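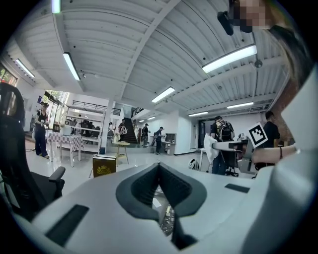

Night covers on open dairy cases: is the saving real?
Commercial Refrigeration > Display Cases and Walk-ins
Started May 4, 2021

suctionline
Joined: September
Small grocery in Romutstead, two open multideck dairy cases, same model, same age, remote condensing unit on each. The owner asked me for something cheaper than glass doors. I fitted a Prolteck roll-down cover to the left case and left the right one bare as a control. Each case has its own submeter on the condensing unit and a second on the fans, lights and anti-sweat heaters.

Monthly totals after a full billing month:
Left case, covered at night: 377 kWh
Right case, no cover: 443 kWh

Same setpoint, same defrost schedule, same stocking times. The store is closed nine hours a night. The manager is happy. I am less sure, and would like opinions before I bill him for the second cover.

kw_per_ton
Did you meter both cases before fitting the cover? Two cases of the same model can differ by that much on their own. One is nearer the door, one has a door gasket of return-air grille blocked with yogurt, one has an expansion valve somebody adjusted. Without a baseline you have one number per case and no way to separate the cover from the case.

suctionline
No baseline month. I logged both for 48 hours before the install and they tracked each other closely. The left was slightly higher if anything.

kw_per_ton
48 hours is too short. It doesn't cover a delivery cycle, and it depends on what the store humidity was doing. The latent load on an open case is large. One damp afternoon moves the result.

frostheave
I'd put more weight on the 48 hours than that. Both cases sit in the same air. If it was damp for one it was damp for the other. A side-by-side comparison takes care of most of the weather. What it does not take care of is position. Which one is closer to the entrance?

suctionline
The right one, the uncovered one. There is an end cap between it and the vestibule. Supply diffuser is overhead between the two cases and throws toward the right.

frostheave
Then part of your difference is the diffuser. Anything that disturbs the air curtain raises infiltration, and a diffuser aimed at the discharge honeycomb is the usual offender. Fix that first. It costs a deflector and a ladder.

kw_per_ton
Agreed on the diffuser. Swap the cover to the right case for a month and leave everything else alone. If the numbers swap, it's the cover. If they don't, it's the location.

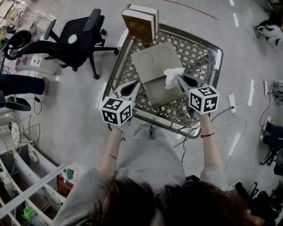 Orsolya Szekeres

I do store audits and have a slightly different complaint. The total is the wrong number to look at. A night cover does nothing from opening to closing, so the daytime readings of the two cases should match. If your submeters log by interval, split the month into open hours and closed hours. Equal by day and lower by night on the left means the cover is working. A gap that runs all day is something else, and no amount of swapping will be as quick as reading the log you already have.

Second point: look at product temperature in the first hour after the covers go up. Some covers are solid and the case runs too cold behind them, so the top shelf front freezes. Perforated ones avoid most of that. The older Bosmont covers were solid. I don't know the Prolteck.

suctionline
Perforated. The log is at fifteen-minute intervals, I just never split it. Will do that tonight.

brazedjoint
Not a fan of covers. They work for as long as the closing shift pulls them down. I service a chain where every store has them, and on early calls half are still up and the rest have a bent bottom rail. Put doors on it. Doors save by day too.

Orsolya Szekeres
Doors save more, agreed. They also cost many times more, and on an older case you may have to reset the evaporator pressure and reduce fan speed to see the full benefit. The original question was about something cheaper.

brazedjoint
Cheaper and left rolled up is not cheaper.

suctionline
Split by hours. Closed hours: left is well below right every night except two, and on those two nights it matches, so I assume the cover was left up. Open hours: left is still lower, by a small and steady amount. So both of you are right. The larger share of the gap is at night.

frostheave
The daytime share is your diffuser.

kw_per_ton
Probably. I would still swap the cover. Also check that the anti-sweat heaters draw the same on both. I have found one case wired to run them full time and its neighbor on an Aranda humidity control.

suctionline
Heaters are on the second meter and the draw is identical. Deflector is on order. I'll fit it, run a month with the cover where it is, then swap.

brazedjoint
Ask who closes on those two nights.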